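The Bag with the Zip
Ita Corrigan on a small household thing that she ignored for years

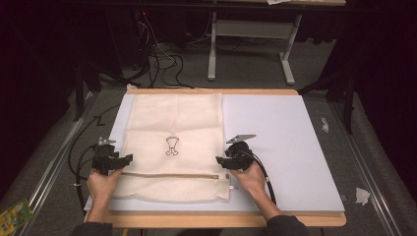
What goes inside

My mother washed everything together, and when a stocking came out of the drum tied around a shirt sleeve, she sat down and untied it. I did the same until I moved to Skurstead, where the flat had a shared machine in the cellar and each wash was paid in coins. There I lost so many small socks that I finally bought a mesh bag.

The idea is simple. Delicate clothes go in the net, the zip is closed, and the bag goes in the machine with the rest. I put in tights, bras with the hooks fastened, thin jumpers turned inside out, and baby socks when my nephew stays with us. Towels I leave out, they are too heavy and the bag comes back like a ball.

Fill it half

Lionel Tessier repaired washing machines for many years and now has a small shop for laundry goods, called Allov. He sells bags in 3 sizes and he has strong opinions on all of them.

"People fill it like a suitcase," he told me. "Then the water cannot move, and they come back and say the bag is bad."

He fills his own bags to half, no more. He also looks at the zip before anything else. It should run smoothly when the bag lies flat on a table, with one hand holding the cloth and the other on the puller. If it catches there, he says, it will catch worse with wet wool behind it. Some bags have a little elastic cover where the puller can be tucked in, and he prefers these.

Flat or folded

After the wash I empty the bag immediately and hang it over the bath. It dries in one evening. Then I lay it down, smooth the net from the closed end towards the zip, and fold it in 2. Lionel rolls his, which I find untidy, but he has a narrow drawer.

My first bag is still in use. The net has become a little grey and one corner I have sewn again with blue thread, the only colour I had in the house.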